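10/07/2025, workshop notebook, Nirkthorpe

Tea box day! I've been meaning to sort this one out since February, when the kitchen corner got so bad that people were keeping sachets in the screw drawers. The Cekeck order form still says 32 pyramids to a bag, so I've kept that as our reorder size, and the petty cash stands at 78 (pounds, before anybody asks). Lid first, because I wanted a proper look at the mitres and the glass before deciding whether it needs any glue.
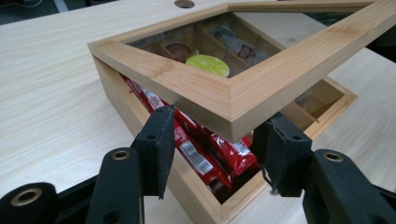
Kariuki reckons the corners are fine and I should leave the glue alone, and would I please stop putting sweets in with the tea as they'll all end up tasting of peppermint. Fair point, but the sweets are staying (the round brown foil ones are the only reason half of us open the thing).

On to the compartments. Red packets in the left, dark pyramids in the right, and the middle is for whatever's left over, chocolates at the back and the little white cups in front.
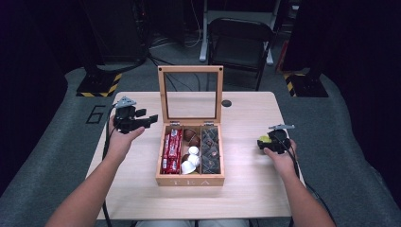
Last changed: 2 days ago, revision 2

Still to do: ask Eltberg if they sell spare hinges that small, and find a home for the peppermint, which I'd like well away from my desk.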